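Tufa Portable Dance Floor Speaker
by Wirnex, Nustbridge

Wedding and party sound / Powered speakers / Tufa

In stock. Orders placed now leave our Nustbridge shop on Fri 10 January.

If you've ever been at a reception where the cake was lovely and the toasts went fine and then the first dance came out of somebody's kitchen radio, you already know why we built the Tufa. It's a single powered speaker on a short pole, made for the kind of party where there's no band and no DJ, just a phone full of songs and a room full of cousins who know all the moves to them (and a few who only think they do). You plug it into the wall, you plug your music into the back, and you turn the big knob until people put down their forks.

The Tufa puts out 1000 watts, which is plenty for a church hall, a barn or a good-sized tent. We've spent most of our effort on the low end, so that a dance song still feels like a dance song when you're standing at the far side of the floor, and on keeping voices clear, so that Grandpa's toast doesn't sound like it's being given from inside a closet. There are 3 inputs: one for a phone or laptop, one for a wired microphone, and one that will take either a second microphone or a keyboard. Each has its own volume knob, and you can run all of them at once.
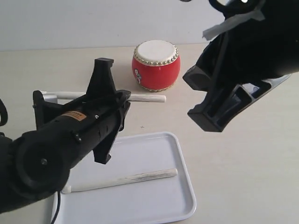 Soledad Escobar wrote in to ask whether the music could be made to drop on its own whenever someone picked up the microphone and started talking, as she'd be running her sister's reception by herself and didn't want to be racing back to the speaker during every toast. Yes, it can! Press the button marked TOAST on the back panel and the music goes down when the microphone hears a voice, then comes back up gently a few seconds after the talking stops. If your speakers are the kind who like a long pause before the punch line, there's a small dial beside the button that makes it wait longer.

We should say a word about volume, which is the thing we get the most mail on. Plenty of halls have a sound limit, and some of them will cut the power at the wall if you go over it, which is a miserable way to end a line dance. The Tufa has a limit setting of its own. Set it during your sound check, close the little cover over it, and from then on no excited nephew can push the speaker past that point, however far he turns the main knob. Ask the hall what its limit is before the day and write it down somewhere you'll find it.
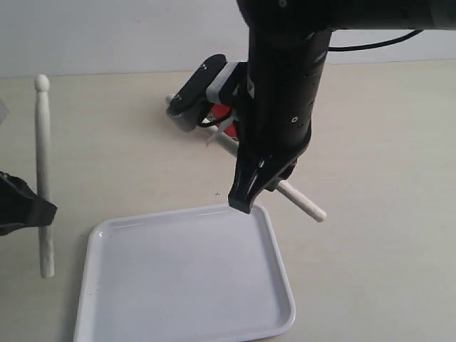
The other thing people ask is where to put it. Our advice is to stand the speaker at one short end of the dance floor, with the top of the pole above head height, and to leave the older relatives a table at the other end. Don't put it in a corner if you can help it, as corners make the bass boomy, and keep it off any stage with a hollow floor. Run the power cord along the wall and tape it down flat wherever guests might cross it – people dance a lot farther from the dance floor than you'd expect.

The whole thing weighs 53 pounds with the pole, so it's a two-person lift into a car, or a one-person roll if you add the Prulta, our folding cart. The Prulta has fat rubber wheels that do well on gravel and wet grass, and it folds flat enough to go behind a front seat.

What you get
Tufa speaker
Two-part steel pole and round base
Power cord, 13 feet
Phone cable
Rain cover
Printed guide with a one-page version for whoever is in charge on the day

Sold separately
Prulta folding cart
Wired microphone
Second Tufa, for long tents (the linking cable is included with the second speaker) 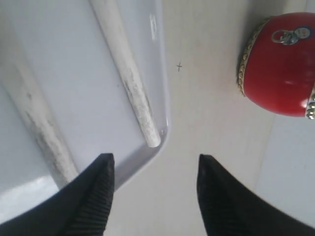 Light gray tray

Renting and returns

You can rent a Tufa for a weekend if you're close enough to pick it up in Nustbridge. Come by on the day before your party and Wondimu Wako will go through the knobs with you at the counter, so bring the phone you plan to use. If you buy one and it isn't right for you, send it back in its box within the month and we'll refund the price of the speaker. Rain covers that have been used can't come back, sorry.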